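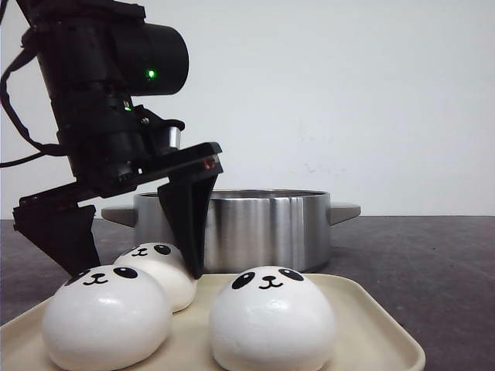
*Three panda buns on their tray, with the steel pot behind.*

I have been thinking about breakfast a lot this winter, and more exactly about the breakfasts we used to have at my grandmother's place in Wendholm, which I haven't been able to get out of my head since we drove up there in January to help my aunt clear the last of the cupboards. I meant to write this the week we got home. Then the furnace went, then both kids had that cough that everybody's kids had, and now it's been long enough that I've lost the little notebook I was keeping for it, so you're getting the version from memory (sorry, Aunt Carol, I know you'll have corrections).

Breakfast at Grandma's was not fancy. She got up before anyone and by the time I came down in my socks there would be oatmeal going, and toast under a dish towel, and whatever sweet thing was left from the day before cut into pieces so small you could pretend you weren't having cake at seven in the morning. She called this "something to go on with." You'd have your oatmeal, and then you'd have something to go on with, and then she would look at the clock and act surprised that you were still sitting there.

What I'd forgotten, until I was standing in that kitchen with a roll of packing tape, is how long it all took. We sat at that table for hours! My mother would come down and have her coffee, and then my uncle would come in from outside smelling like cold air and need feeding, and then Dwynwen Rowlands from across the road would tap on the window and let herself in. She had her own mug on the hook. She still lives across the road, and she came over while we were packing and stood with her coat on, telling me about the winter the pipes froze and they all melted snow for tea. I must have heard that story 20 times as a kid and I would happily hear it 20 more.

I asked her if she wanted the mug. She said she'd already taken it home in the fall, and we both laughed, and then I had to go look in the pantry for a while.

Anyway. Our own breakfasts had turned into something pretty sad. I'd be packing lunches with one hand, my husband would be eating a banana over the sink, and the kids would have cereal in front of a screen with their shoes already on. There's nothing wrong with cereal, and I'm not about to tell anybody how to run a school morning. But on the drive back, somewhere past Dadulby where the radio cuts out, I said I'd like us to sit down for one proper breakfast on the weekend, with no phones and nobody getting up until they wanted to. My husband said fine as long as he didn't have to make the oatmeal.

We've done it seven times now. The first was a flop, I'll admit. I tried to make Grandma's oatmeal, which has cream and a frightening amount of salt in it, and my son asked if it was supposed to taste like the beach. The second time I gave up and made pancakes and we stayed at the table almost an hour. My daughter told us a long story about a girl in her class who is moving to Cadinard, and I realized she'd been upset about it for a couple of weeks and hadn't found a gap to say so.

Since then the kids have taken over the something to go on with. They each get a turn to choose, and the only rule is that it has to be small. We've had cinnamon toast, orange slices with sugar, leftover pie, and little filled buns from the store, which my son would like every single week. Lev Harasym, who was my husband's roommate back in Parry and who can smell a hot breakfast from two counties away, has come twice. He brought a jar of sour cherry jam the first time and I've been putting it on everything, including a pork chop.

I did go back to the oatmeal, by the way. Half the salt, milk instead of cream, and a spoonful of the jam on top. It isn't hers. My son had seconds, though, and then asked if there was anything to go on with, and I looked up at the clock and it was after 10.

If any of you remember what she used to put in the brown bread, please write to me. Aunt Carol says molasses and my mother says absolutely not, and the recipe card only says "bread, as usual."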